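The shop that won't say "eco"

The owner of Unlow does not like the word "compostable". She sells dry goods, soap and kitchen bits from a narrow unit near the station, and when she opened she had the word painted on the window. It came off in March.

"I was asked what it meant by a boy of maybe twelve," she says. "I gave him the supplier's answer. Then I went home and looked it up properly, and I'd told him something that was only true in a factory."

I had come expecting to be sold something. I have sat through a good many talks on green packaging, and they tend to end with a bag that costs more and a graph that goes down. She offered me tea and a box of returned mailers instead, all of which had been in her own garden heap for a winter. They looked fine. You could have posted a jumper in them.

The maker, Plurnasell, had told her the mailers would break down. So they may, at the heat an industrial plant reaches. Her council has no such plant and puts them with the general rubbish.

"They never lied to me," she says. "I want to be fair to them. There was a line at the bottom of the sheet. But who do they think is buying these? People with an industrial composter out the back?"

Does she think customers care? She pulls a face.

"They care when I ask them. If you ask someone whether they care about plastic they'll say yes, what else would they say? Then they want the rice in a bag with a zip."

Last year she put a jar by the till and charged 2p for each paper bag. Bag use fell for a fortnight and then went back to where it had been. She kept the charge on, and admits she now thinks of it as income.

I put it to her that this is an odd thing for the owner of a refill shop to tell a stranger with a notebook. She shrugs. The refill side, she says, makes up less of her trade than people suppose, and the hoppers are a nuisance to clean. She would not open the same shop again.

Her present supplier, Setex, makes a plain thin film and claims very little for it, and that was what won her over. She buys it in rolls of 200 metres. The rep, she says, seemed embarrassed by the product, and she found that restful.

I am less sure. A firm that claims nothing can't be caught out, and thin film still ends up somewhere. When I say so she agrees at once, a little too quickly for my liking, and goes to serve a man who wants lentils.
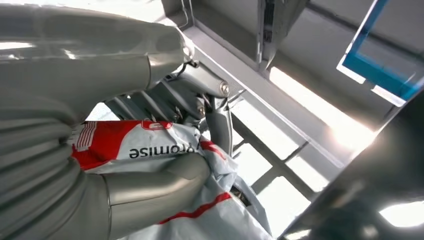
What she would change

She has two requests, neither of them grand. The first is that any packet sold as compostable should say where, in letters as big as the claim. "If it's an industrial site, say industrial site. Then say how many of those there are."

The second is for shops to stop charging more for goods with less round them. She shows me two soaps from Todorova, one boxed and one bare. The bare one costs 70p more. She has asked why and been told it is a different range.

"It's the same soap," she says. "I've used both. It's the same soap without a box."

She stocks them side by side all the same. The bare one sells better, at the higher price, and she hasn't decided what she thinks about that.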